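Chapter 8
Fruit in the Basket: Loading, Holding and Display

What you need before you start: chapter 2 (ripeness grades), a table, some fruit. A basket if you have one. Any open container will do for the first exercises.

Most fruit damage in a small shop or a kitchen happens in the last few feet. Not on the truck. Not in the cold room. Somebody tips a crate into a bowl and the bottom layer takes the hit, and the marks come up a day later when everyone has forgotten who did it. This chapter is about those few feet.

Key words for this chapter: bruise, blush, ground color, single layer, vent, liner, turn-out.

8.1 Why the container matters

Containers do three jobs. They hold the fruit, they let air move, and they stop the fruit from rolling. A glass bowl does the first and third well and the second badly. A wire rack does the second very well and will leave lines on anything soft. Wicker sits in the middle, which is why it keeps turning up on market stalls and kitchen counters.

Natural wicker looks good, sheds bits, and goes moldy if it's put away damp. Synthetic wicker wipes clean. It is harder on the skin of the fruit than people expect, especially where the weave is tight and ribbed. Line it. A folded cotton cloth is enough for peaches and plums. Apples can go in bare.

Baptiste Courtois ran the packing room at Skisstead for years and taught his new starters with one fruit and one basket, nothing else on the table. Place it, take it out, look at it. Again. Thirty times before they were allowed near a full crate. Dull work. It cut his throw-away pile by the end of July and he never changed the method.

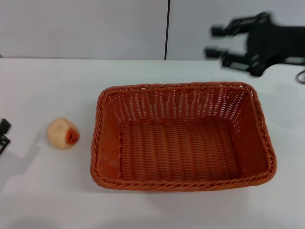
Setting down is the skill to get right first, and it starts before your hand moves. Look at the fruit. Find the ripest side. On a peach the red patch is called the blush, and students nearly always take it for the ripe part. Take a fruit like this one, pale cream over most of its skin with a deep red-orange patch on one side. The red tells you which side had more sun. The pale part is the ground color, and it's the ground color you grade by (see the chart in chapter 2). Then look at the basket. A low woven one with a flat bottom and a thick rim is easy to load, provided you come in over the rim and not against it. That twisted edge is the hardest thing the fruit will meet. Go down until the fruit touches, then let go. No dropping, not even the last inch.

8.2 Order of loading

Firm fruit first. Soft on top, or better, soft in a seperate basket.

Start in the corners and work in. Rounded corners waste a little space, let them. Don't wedge a small peach into a gap because it fits; it will be the one you have to pull out by force.

Peaches, nectarines, apricots: single layer. Always. Pascal Fleury, in the notes he wrote for the Clinonura growers, allows a second layer for apricots if there's a cloth between. We don't teach that here. Try it when you have more practice and fruit you can afford to lose.

Stem end down for peaches. The shoulders take the weight better then the tip does.

8.3 Air

Woven sides with small gaps count as vents, but only while the gaps stay open. A liner pulled up over the walls closes every one of them. Cut or fold the cloth to cover the base and stop there. Leave space between the basket and the wall too, a hand's width is fine. Same for two baskets side by side.

The Roussel stores went over to lined baskets on open tables and had 3000 of them in use by the second summer. Their main trouble was staff tucking the cloth up the sides to make it look neat. It does look neat. Fruit sweats.

8.4 Before you go on

Practice with one fruit until you can set it down without a sound. Then try it with your other hand. Write down the ground color, the firmness and where your fingers were. Leave the fruit out overnight, check it in the morning at the same spots and mark any bruise on the Protum sheet at the back of the book.

Keep the sheet. You'll need it for the turn-out exercise in the next section, where the basket gets emptied and most of the marks get made.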